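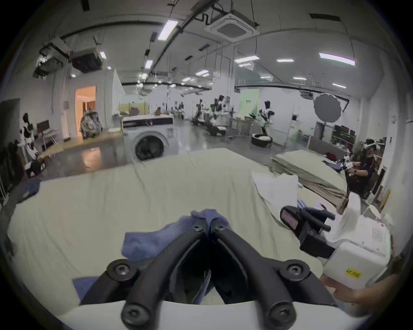
Section 6: When the jaws won't let go

A stuck jaw is the fault you'll meet most often on the Skokix hand gripper, and the good news is that you can nearly always clear it yourself! It tends to strike in the middle of laundry work, with the jaws shut on cloth. A gathered fold, like the blue one pinched between the black fingers, puts several layers in the grip at once, and if a loose bit creeps into a finger joint the jaws may stay closed when you release the handle. We logged 27 of these in September and learnt a lot from them.

CAUTION: Never pull the cloth while the gripper is switched on. The jaws can open or snap shut without warning. Keep your free hand well away from the joints.

6.1 Freeing the cloth

1. Stop moving. Lower the gripper until the cloth rests on the table and carries its own weight.
2. Let go of the handle and wait 10 seconds. The Naten controller tries one slow release by itself, and quite often that does the trick.
3. Still shut? Switch off and unplug the lead.
4. Wait another 30 seconds before touching the fingers.
5. Ease the cloth out sideways, along the fold. Go gently with knits, which love to wrap round a pivot.
6. Look into the gap between the fingers with a torch. Pick out any threads with plastic tweezers.
7. Open and close the jaws by hand. They should move freely all the way.

Note: Don't loosen the joint screws. The spring setting goes with them, and the unit will have to come back to the Raudsepp bench.

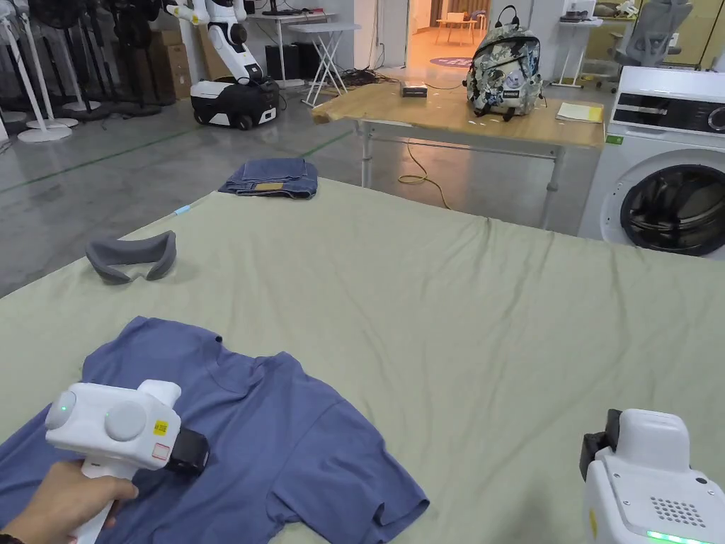
Words and testing: Siiri Žukauskas, Randach workshop

6.2 Trying it again

Start with something easy. A T-shirt laid flat on the sheet is perfect, creases and all.

1. Plug in and switch on.
2. Hold the gripper upright by its handle, jaws pointing down at the shirt.
3. Take a single layer at the hem, lift it a hand's width, and release.
4. Do the same at a sleeve, then at the collar.

If all three come away cleanly, you're back in business. If the controller shows code 569, the release has timed out: switch off, tag the gripper and use a spare until it has been checked.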